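Last updated: 26/03/2026

Minutes of meeting: review of the Rakemar simulation kit (supplier: Jasico)

Present: Kulap Duangkaew (chair), Boonsong Nuchit (minutes)
Apologies: none

1. Previous minutes
Accepted with one correction. The trial licence is for 40 users, and not 20 as it was written.

2. Kit under review
Boonsong reported on the trial. The kit has 54 ready tasks for two-arm handling, and our own objects can be imported. Installation took longer than promised, as the manual does not mention the graphics driver. Kulap asked if the colour of the table can be changed. Boonsong will check it with Jasico.

3. Cost
The quote is $3000 per year, support included. Kulap finds it fair but wishes to compare with the offer of Nanolov before any cheque is signed. The Nanolov offer is still not received.

4. Objects
It was agreed that small parts in a tray are more useful for our work than household objects. The phone task may stay in the programme for training of new staff.

5. Actions
Boonsong: write to Jasico about driver and table colour.
Kulap: remind Nanolov about their offer.
Decision on purchase is moved to the October meeting at the Suwannarat office.

Attachments to item 4 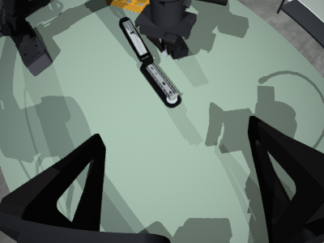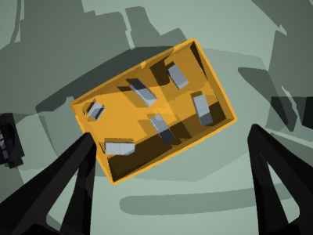

Rakemar kit, simulated views: open flip phone (first), tray with six grey blocks (second).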